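## 4. Setting the Zero Point and Calibrating the Scale

Applies to the Rerko counter scale, models with the Fullside display. Revised 29 September 2021.
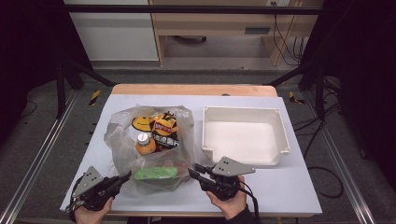

Complete Section 3 (Leveling) before you begin. A scale that has been moved, even along the same counter, must be leveled again and then zeroed. Calibration is needed only after the first installation, after a change of load plate, or when the test in 4.3 fails.

### 4.1 Before you start

- Leave the scale switched on for 6 minutes with nothing on the plate.
- Keep the power cord clear of the underside of the plate.
- Turn off any fan or air vent that blows across the counter.

**Caution:** Do not lift the scale by the load plate. The plate rests on four pins and is not fastened to the base.

### 4.2 Setting the zero point

1. Press and hold **ZERO** until the display shows `----`.
2. Release the key. Do not touch the counter while the dashes are shown.
3. Wait for `0` and the steady mark at the left of the display.
4. If the display shows `E6`, remove the plate, check that all four pins are seated, and repeat from step 1.

**Note:** The zero point is kept when the power is off. The tare value is not.

### 4.3 Testing with a known weight

1. Place the 400 g test weight in the center of the plate.
2. Read the display once the steady mark appears. The reading must be between 399 g and 401 g.
3. Move the weight to each corner in turn. The same limits apply.
4. If one corner is out of range and the others are not, level the scale again. Calibration will not correct a corner error.

### 4.4 Calibration

1. Remove everything from the plate.
2. Switch the scale off. Hold **TARE** and switch it on again.
3. Enter the service code `682` with the arrow keys and press **OK**.
4. When `CAL 0` appears, press **OK** and wait for `CAL 400`.
5. Place the test weight in the center of the plate and press **OK**.
6. When `PASS` appears, remove the weight and switch the scale off.

If `FAIL` appears, the earlier calibration stays in memory. Let the scale rest for a few minutes and try again -- a second failure usually points to a damaged load cell.

**Caution:** Do not switch off the power between steps 4 and 6. An interrupted calibration locks the scale, and the lock can be cleared only at a service center.

### 4.5 Tare for bags and containers

1. Place the empty bag or container on the plate.
2. Press **TARE**. The display returns to `0` and the `NET` mark comes on.
3. Add the goods and read the net weight.
4. To clear the tare, empty the plate and press **TARE** again.

Service contact for Brirkberg and Hodoroagă: Alina Nedelcu, Rerko technical desk. Have the serial number ready, including the letter at the end.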